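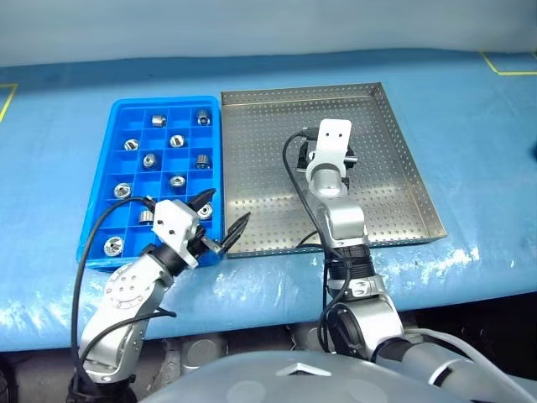

**Gripper trials, May update**

I spent most of Thursday swapping fingers on the left arm, and I think we finally have a winner for the small metal rings. You'll remember the Zalholm pads kept sliding off anything that was lying tilted in its cell. The black pointed fingers from Mota open in a V and get down between the blue dividers without bumping the next compartment over, so that's what I'm running for now. Out of 1,000 picks from the blue tray into the steel one I logged 89 misses with the Zalholm set - the Mota run isn't done yet, but I like what I'm seeing!

The perforated tray is my favorite change, by the way. Clifford Bergeron talked me into it (thanks, Clifford) and the low walls give the right arm plenty of room to come in from above.

Still on my list: the cable on the left gripper. It loops out wider than I'd like and I want to try a shorter one before we speed things up. I also have 2 controllers to compare, the Orkadari and the older Clernitz. The Clernitz took 3 restarts to find both arms, which doesn't thrill me, but its menus are so much easier to read.

If you have a ring or bushing you'd like us to try, drop a few off at my bench. Small ones, please - the cells aren't very big.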